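Selling the bond fund

16 Oct 2023

I sold the last of my bond fund this morning and put the money into a ladder. A few people asked about it after my last post, so I'm writing down what I did and what it cost me.

Some background. I bought the fund, the Grondia Intermediate, when I left my old job and rolled over the retirement account. At the time the yield was next to nothing, but I wanted something that would sit still while the stock side moved around. It did sit still for a while. Then rates went up and it fell, and it kept falling, and I kept reading that bond funds recover if you hold them as long as their duration. The duration on this one is a bit over 6 years. I don't have a bit over 6 years for all of that money. Part of it is for the roof and part is for my daughter's last stretch of school.

I should have matched the fund to the date I needed the money. Laimutė Lapiņa told me so when I bought it. She worked in a bank's bond department before she retired, and she said an intermediate fund was the wrong place for a roof. I said the difference was small. It wasn't small last year.

What I did first was split the account on paper into money I need soon and money I don't. The money I don't need soon went into a broad fund of government and corporate bonds at Ludano, which is close to what I had but with a lower fee. The rest is now in Treasuries and two CDs.

The ladder is simple. There are six rungs, four months apart, so the last one comes due in two years. When a rung matures I either spend it or buy a new one at the far end. The short rungs pay more than the long ones right now, which bothered me at first. My feeling was that I should put everything in the shortest bill and roll it. Indrek Dzene, who I used to share an office with, does exactly this and is happy with it. But if short rates drop he has to reinvest at whatever is on offer, and I already know what I'm getting for the second year. I'll take a little less for that.

I also looked at corporate bonds for the longer rungs. Shenoy has a decent search screen, and you can filter by rating and date. The extra yield on the high-rated ones was less than I expected, and when I clicked through to the buy price it was smaller again. The dealer markup on small lots is real. One bond from a company called Pestwood looked very good until I saw it could be called next spring. If you're buying individual corporates, read the call terms before anything else on the page. I passed on all of them.

Now the cost. I took a loss on the fund. In the retirement account that loss is worth nothing for taxes, it's just a smaller balance. I had a small piece of the same fund in a taxable account too, and there the loss does count. I had to be careful about the wash sale rule. The fund was paying dividends every month and I had reinvestment turned on, so a few shares bought in the last 30 days would have tangled it up. I turned reinvestment off in the summer and waited. If you plan to do something similar, check both accounts, including the ones you forget about.

The transfer out of the old account took longer than the trades did. I had to call twice. The first person told me the form was complete, and the second told me it needed a signature guarantee, and my branch doesn't do those on Mondays. I ended up going in last Thursday. There was a $200 minimum to keep the old account open and I closed it instead.

I did most of the reading for this over lunch hours at work, with the rate tables open in one window. Mareike Rothe wanted to know why I was printing yield curves. She has everything in a target date fund and has never looked at what's inside it, and I'm not sure she's worse off.

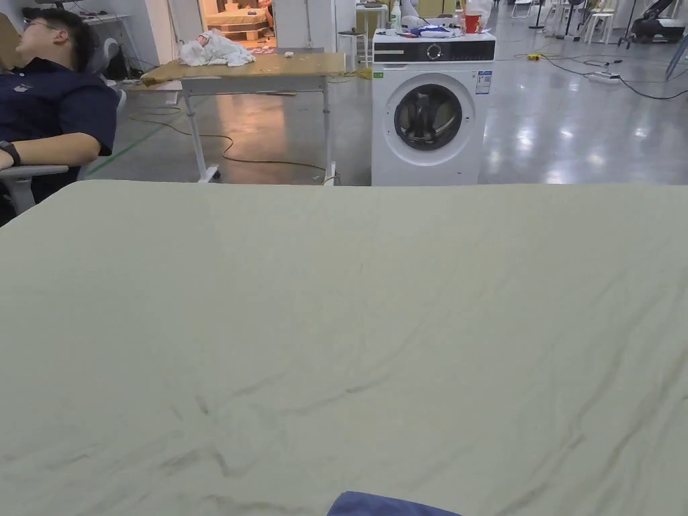 At the table.

Things I'm still unsure of. I don't have any inflation-protected bonds and probably should. The real yields on them are higher than they've been in years, and Inese Stankevičius left a comment on the last post making the case for buying them outright and holding to maturity. I've read it a few times and I think she's right for the longer money. My problem is that I'd be selling part of the Ludano fund a couple of weeks after buying it. I'll look at it again after the new year, when I can put in a fresh contribution.

The other one is the 401(k) at my current job. The only bond choice there is a fund with a longer duration than the one I just sold. For now I've left it at a small slice and I'm holding the rest of my bonds outside. There's a stable value option as well, but I haven't found the crediting rate anywhere in the plan documents. I've written to the plan office to ask.

Vija Lill asked for the spreadsheet. It's a mess, but I'll clean out the account numbers and send it this week. The first rung comes due in February and that one is for the roofer.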